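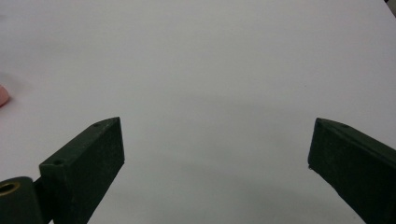
Kevance hand-held gripper, fingers open over a white surface. View from the tool's own camera.

Kevance Gripper Kit: review notes and sample data
Maintained by Lingyun Lei and Pieter Brouwer, Adidstead

What this is
Our notes on the Kevance kit sold by Brumex, plus the recordings we made while deciding whether to keep it. We paid for the kit ourselves. Brumex has not seen this file.

Contents
199 episodes, 2,435 short clips cut from them, one calibration file, and our log. Episodes are picks and places of small household items on a table. Clips overlap, so don't treat the clip number as a count of separate attempts.

What the seller claims, and what we think
"Ready in 20 minutes." It took us most of a Monday. The printed guide skips the camera offset, and the support page sends you back to the guide.
"Matched fingers." They look like a mirrored pair, fine. We measured a small difference in closing position between left and right and had to correct for it in software.
"Works with any policy stack." We tried 2. Sastry loaded the files after we renamed half the fields. The other one never did, and we gave up on it.
"Lab-grade tracking." We don't know what this means and Brumex didn't answer when we asked.

The fingers
Dark green, matte, with small round holes in the top faces. They show up clearly against a pale table, which helps if you estimate the opening from video. Try a dark table before you believe any accuracy number, ours included.

Known problems
Plain white backgrounds give the tracker very little to hold on to. Expect drift in those episodes.
Objects at the side of the view come and go. We did not label them.
Timestamps in the first session are off by a constant. The fix is in the log.
Two people did all the recording, both right-handed.

Should you buy it?
At the current price, we wouldn't buy a second one. If you already have one, the calibration file may save you an afternoon.

Use
Free for research and teaching. Send corrections to Lingyun, and complaints about the hardware to Brumex.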